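About Plullcombe

Home
Courses
About us
Visiting
Contact

We teach people to put things away. That sounds like a small subject, and when Soudabeh Pakzad opened the school she was told several times that it was no subject at all. She half agrees. Most of what is sold as home organizing seems to us to be shopping with a label maker attached, and we started Plullcombe partly out of irritation with it.

The school runs short courses in packing, sorting, folding and storing. People come because they are moving, or because a parent has moved, or because the hall closet has gotten the better of them. Some come from work: hotel housekeeping, small warehouses, a theater wardrobe department. They sit in the same classes as everyone else. A box packed badly at a theater falls apart the same way as one packed badly at home.

How we got here

Soudabeh spent 21 years in house removals before she taught anybody. She saw a great many expensive storage systems carried down a great many staircases, usually half empty, while the things they had been bought for went into grocery bags at the last minute. Her first class was a single evening on packing a kitchen. The handout was one page long and the second half of it was about plates.

The kitchen class is still on the list. It now takes a full day, and we have argued more than once about whether it needs to. The current view is that the morning is worth the money and the afternoon depends on who turns up. 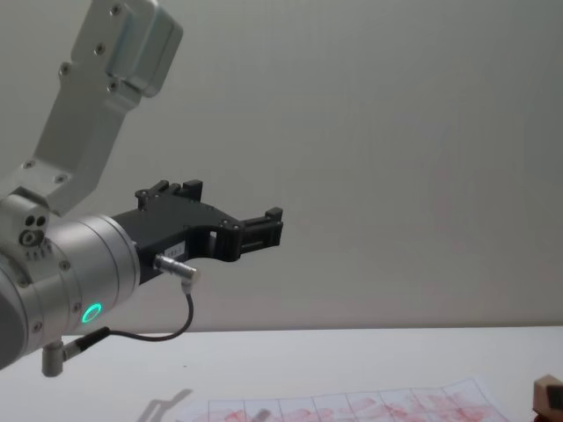
We keep classes small. Ten is comfortable, twelve is too many, and the one time we tried a bigger group the people at the back learned mainly how to wait. Each course is taught with ordinary household goods, bought secondhand and replaced when they wear out. We don't teach with matching bins. If a method only works when every container is the same size, we would like to know who lives in that house.

What we don't promise

We do not say that a tidy home will make you calmer, thinner or better at your job. We have read those claims too, mostly on the backs of books, and have yet to see one we would repeat to a paying customer. What a course can do is show you how to pack a box so the bottom holds, how to fold a fitted sheet so it stays folded, and how to decide where a thing lives so that you can find it in April when you put it away in the fall.

We are also wary of our own numbers. Nearly 1000 people have taken a course with us. In a follow-up letter we asked a group of 245 former students whether they still used what they had learned, and the ones who wrote back were very kind. People who write back usually are. We would not build much on it, and you won't find a percentage on this page.

Products and partners

We are asked often which products we recommend. The answer is strong tape, plain boxes and a marker that works. Sturko supplies our cardboard and gives us a fair price, and we pay for it like any other customer. Tamiru runs the front desk software. Neither of them pays to be mentioned here. We were once offered a cut of sales on a range of drawer dividers and tested them for 30 days before saying no. They were fine. So is a shoebox.

Courses for workplaces

Vakico, the training agency, handles our workplace bookings. If your company wants a session, please think first about whether a session is what it needs. We have taught in stockrooms where the staff knew perfectly well how to keep the shelves in order and had simply never been given the hour to do it. We said so, and lost the repeat booking.

Visiting

Visitors are welcome by appointment. You can sit in on the first part of any class before you sign up, at no charge, and leave at the break if it isn't for you. A fair number do. Bring nothing, or bring the one drawer at home that you can't make sense of. It should fit in a bag.

Refunds are given up to the end of the first day of any course. Write to the office and tell us what was wrong with it. Soudabeh reads those letters herself and has been known to argue back.

Page last updated 5 May 2025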